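Skimico Hosts Open Day on Handheld Gripper Work

Skimico welcomed visitors to its Kerimholm site on Jan 20, 2025, for an open day on the use of handheld grippers in teaching robots everyday tasks. Guests included members of the Fomham technical network and students from the Daneshvar program in automation.

Yu-na Yeo, who leads the demonstration team, opened the session with a short talk on how a person's own movements can be recorded and later used in training. The team has collected 651 recordings of shelf and storage tasks to date, each lasting roughly 60 seconds. Visitors were then invited to observe the work in groups of 12 and to put questions to the operators.

Much of the discussion concerned packaged goods. Ilgın Sönmez explained that retail boxes differ widely in shape and surface, and that operators are asked to work in ordinary home settings with other items left on the shelf. Several guests asked about grip force and about the wear on finger pads, which the team inspects after every session.
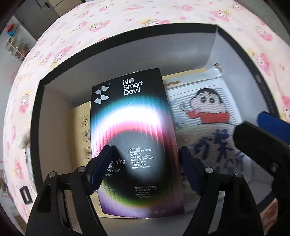 A Smart Devil product box held between the blue pads of a handheld gripper, in front of a white storage compartment.

A second open day is planned for August. Organizations wishing to attend should write to the Skimico visitor office and state the number of guests expected.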